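The tray that was full of nothing

July 26, 2019

I have not written in this blog since I moved to Paredes, and two people have asked me if I stopped. I did not stop. I had a problem with a planner, and in the evenings I did not want to look at a keyboard again. Now the problem is gone, so I will write it down while I still remember the order of things.

For those who are new: I work at Bellier, in the group that makes the software for two-arm cells. My part is motion planning, and everything between "the camera thinks there is a part there" and "the arm goes there". We have a planner called Daston, which is older than my time in the company, and a simulator called Sasau, which Ezequiel Arrieta wrote on top of a normal physics engine. Sasau does the rendering and the contacts, Daston makes the paths, and I live in the middle.

The task was to pick small screws from a shallow tray. On paper it is an easy task. The tray has low rims, the arm comes from above, the fingers close, the arm goes up. In June I had it on my list as a thing for two mornings.

The first sign was in the log. Daston has a limit of 300 milliseconds per query, and when it does not find a path in this time it returns "no path" and the upper layer asks again with a different approach angle. With big parts we never see this message. With the screws I saw it in long rows, so many that my terminal lost the beginning of the run. Sometimes a path came after many tries, and then the arm made a strange movement, very wide, and came to the tray almost from the side. Kirsten Dhillon passed behind my chair at such a moment and asked if the robot was afraid of the screws.

My first idea was perception. I will admit that when something is wrong I like to look first at the part which I did not write. The estimator gives us a pose for each screw, and a screw lying down is an ugly object for an estimator: it has a head at one end, a short thread, and around its own axis it looks the same from everywhere. So the rotation about this axis is free, and our estimator returned some value for it, a different value in each cycle. I thought that the grasp sampler took this value seriously and turned the wrist to impossible positions. I was partly right. I changed the sampler so that it ignores the rotation about the long axis and uses only the direction of the screw on the tray plane. The log became shorter. It did not become short.
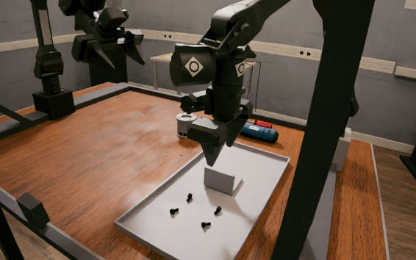 Seeds were the next thing I changed. Until then every run of Daston took its seed from the clock, and so I could never have the same failure two times. I put the seed in the scene file together with the object poses, and I started to save it with each failed query. The worst one was 2038, and I used it for the rest of the work; I think I will remember this number longer than my old telephone number. With seed 2038 the arm went down with closed fingers, as I want it in the last part of the approach before they open, and it stopped just above the tray, close to the white block. The planner then refused to go any lower. Between the fingertips and the screws there was only air, and still Daston reported a collision for each sample below that height. I turned off the second arm in the collision world, although it was far back over the other side of the table and could not touch anything. The result was the same. I removed the cylinders behind the gripper. The same again. Then I removed the block, and a few samples passed, but only on that side.

At this point I did what I should have done on the first morning: I asked the collision world to draw itself. Sasau shows the visual meshes, the nice ones, with the grain of the wood and the shadows. Daston never sees these. It has its own world, made from simplified shapes, and we have a small viewer for it that opens in gray and is not nice at all. Olga Pinheiro wrote this viewer in a week when she was angry with a different bug, and I think half of the team does not know that it exists.

In the gray viewer the tray was a solid slab. The rims and the floor were one body, closed on the top. The importer makes a convex hull from each mesh if the mesh has no separate collision file, and the hull of a shallow tray is a brick with the height of the rims. All the screws were inside of the brick. The planner had been telling me the truth every time: to touch a screw it must go into a solid body, and this is forbidden. It found a path only when the goal tolerance was large enough that the fingers could stop at the surface of the brick, near a screw with a head that came up a little over it.

I sat for some time with this. The rims are so low that the brick is thin, and this is the reason why the numbers looked almost reasonable. If the tray was a deep box, I would see the arm stop high in the air and understand in one minute. With a shallow tray the error has the same size as a bad calibration, and so I spent days on calibration. I even printed the wrist marker poses for a full run and compared them with the forward kinematics. They agreed very well. It was a beautiful plot and I had no use for it.

The repair was small. We now have a rule in the importer: for each mesh it computes the volume of the hull and the volume of the mesh itself, and if the two are too different, it does not make a hull silently. It stops with an error and asks for a decomposition. For the tray I made the collision shape by hand, one plate for the floor and one thin box for each rim. Brock Fehr wanted an automatic decomposition for everything. I tried it on the gripper and it gave me a gripper made of so many little pieces that the collision check became the slowest part of the query. We agreed to do it by hand for flat and simple things, and automatic for the rest, but only offline, with the result stored beside the mesh and reviewed by a person.

There was one more thing, and I want to mention it for anybody who has a similar setup. After the tray was correct, the fingers really did go down, and now they collided with the floor of the tray. This time it was a real collision. Our grasp point for a screw was in the center of the shank, and the tips of the fingers extend lower than the grasp point. For a big part it does not matter. For a screw on its side there is almost no room below. I moved the grasp point up, and I added a contact allowance between the fingertips and the tray floor, for the last piece of the descent only. The allowance has a name in the scene file and a maximum depth, so it is visible to anyone who reads it. Araceli Carretero, who reviews most of my changes, made me write the unit in the name of the field. She was right, we have had enough trouble with millimeters.

Then I ran the full set, 200 random scenes, each with its own saved seed. Daston found a path inside the time limit in all except seven. I looked at these one by one. In each of them a screw was lying so close to the upright block that one finger had no place to go down on that side, and I could not find a good grasp by hand in the viewer either. So I believe "no path" is the correct answer there, and the upper layer should pick a different screw first and come back, or push the difficult one away from the block. Pushing is for later. Ezequiel says that the screw contacts in Sasau are still too slippery for me to trust a push, and he has a branch for this which I have promised to test.

Some changes in my own habits. I open the gray viewer now before I run anything, and I have put it in the start script, so it opens for the others also (Kirsten has already complained about the extra window). The failed queries are saved in a folder with the seed, the scene, and the version of the importer. And there is a test that puts a small ball in the middle of each container that we have and asks if it is in collision. It takes less than a second. It found another one on the same day, a cup in an old demo, closed on the top like a drum. We had this cup in the repository for years, and the demo worked well the whole time, as the arm was only ever holding it from the outside.

Next week I have to write the same approach code for the left arm. Its reach to the tray is not good and I expect that the wrist will come near its limit, so I have started to prepare a map of which tray positions it can serve at all. If the map comes out well I will put it here. The source for the ball test I cannot publish, but it is some ten lines, and anyone who has a collision world can write it before lunch.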